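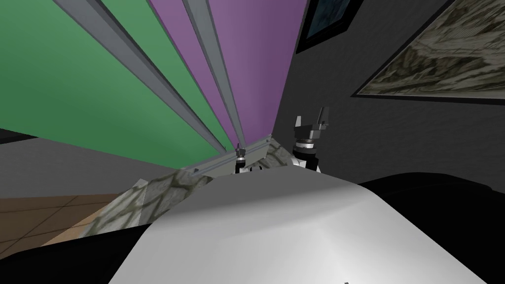
Sight lines in the storage hall are checked before every change of layout, and again in October when the winter stock comes in. The person who checks must stand where the driver stands and look at the height of the driver's eyes. Please remember that a big object with a curved top hides more than one expects. With a large rounded white surface in front, only the upper ends of the things behind it come into view, and their lower parts are lost. It is the lower part that a pallet truck hits. For this reason the list below asks about the floor behind large goods and not only about the aisle itself.

2 min read

STORAGE HALL PUVIRSKA, CHECKLIST FOR AISLES AND SIGHT LINES
Filled in by: Tipene Pearce
Start of the round: 7:15 in the morning

1. Main aisle free along the whole length
OK.
Comment: One empty pallet was leaning on the post at the loading door. I have put it back on the stack.

2. Corner mirrors clean and fixed
NOT OK.
Comment: The mirror at the end of row 20 turns when you touch it. The screw is there but it does not hold any more. I have ordered a new bracket from Nallorus. Until it comes, drivers stop at this corner and use the horn.

3. Goods beside a crossing not higher than the yellow mark
OK with remark.
Comment: The mark is difficult to read at the second crossing. The paint should be done again before the cold weather, as it does not dry well in a cold hall.

4. Floor behind large goods looked at from both sides
OK.
Comment: I walked around each one. Behind the wrapped tanks there was a piece of strap on the floor, 39 cm long. Removed.

5. Racks: feet, beams, locking pins
OK with remark.
Comment: The Tistedeck rack has a small dent in the front foot. It is the same dent as in the last list and I do not think it has grown. I have drawn a line around it with a marker, so the next person can compare.

6. Lamps
NOT OK.
Comment: Two lamps over the packing table are dark. In the afternoon this makes a shadow exactly where people step out into the aisle.

7. Walking path marked and used
OK with remark.
Comment: The path is marked well, but people take the short way between the rows. I would like to discuss this in the morning meeting. A chain could help, but it must open easily in case of fire.

8. Emergency exit opens from inside with one hand
OK.
Comment: Tried two times. The door is a little heavy in the beginning.

Still open after this round: points 2 and 6. Point 3 can wait for the painter.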